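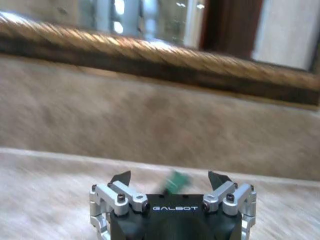
DRUMWOOD, March — The Drumwood Robotics Club has entered the Broris Cup, a student competition in which robots are asked to tidy a bathroom counter and are marked on the results by people who presumably have bathrooms of their own. The club is in the open division for the first time, after two years in the junior one, where the task was stacking foam blocks. Foam blocks are forgiving. A real vanity has stone, glass and a tap to run into, and a gripper with its two fingers spread wide over the counter, something small and green between the tips, has very little room to be wrong in.

The entry goes by the name Rugemalira, after the street where the club first met. It has seven student members, all in senior years, and they have been working after class since the start of term. Their program covers three jobs: pick up a small item, put it where it belongs, and leave everything else alone. The third has used up most of the calendar.

Judges at the Cup set out the counter themselves and do not say beforehand what will be on it. Teams get one practice run and three scored ones. Points come off for anything dropped in the sink, and a dropped item stays in the sink for the rest of the run, where it can be looked at by all concerned.
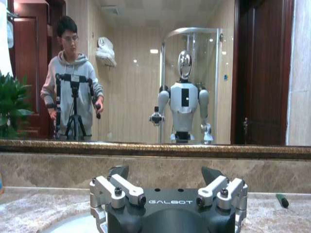

To prepare, the club has been showing the robot how the work is done and then finding out what it took from the lesson. By the end of last month the students had recorded 2144 demonstrations, of which 1063 were kept. The rest were thrown out for reasons the team's logbook gives in full, among them "too slow", "wrong hand", "sneezed" and, on one page, only "no".

Mirrors have been a particular study. A counter with a large mirror behind it offers the cameras a second counter, a second set of items and a second robot, all very convincing. Early versions of the software took an interest in these. The students spent most of February teaching it to mind its own side of the glass, and the club now considers the matter closed, or closed enough to travel.

The club's scored rehearsals follow the Cup's rules as closely as the members can manage. Of 391 single-item attempts in the latest block, the team has decided not to publish the success rate before the event, on the grounds that rival schools can read. It will say that the figure has gone up, and that it had plenty of space to do so.

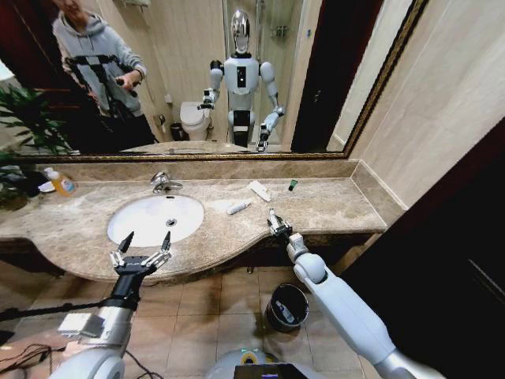 Keith Tapley said he had expected the students to learn programming and was surprised by how much they had learned about toiletries. Small tubes roll, he said, flat packets lie too close to the stone to get a fingertip under, and anyone who thinks tidying is simple should try writing it down for something that has never owned a toothbrush. He added that the group had become very good at arguing politely, and that he would take that over a trophy, although the club has cleared a shelf.

Travel to the Cup is being paid for by Cedanis, which has also lent the students bench space and has asked in return for a short talk and the safe return of a torque wrench. The team will make the trip by road. Spare fingertips are going in the hand luggage.

Before then, the club will hold an open evening at Drumwood, starting at 6 p.m., where families and neighbours can see a practice run from start to finish. A run takes a while. Chairs and tea will be provided, and visitors are welcome to bring a small bathroom item of their own for the robot to attempt, provided they are not attached to it.

Media enquiries should go to Keith Tapley through the Drumwood front office, preferably outside rehearsal hours.

Recent news
Drumwood club moves up to Broris Cup open division
Foam blocks free to a good home
Cedanis bench space: new after-class hours
Students' notes on mirrors, part two
Has anyone seen the torque wrench?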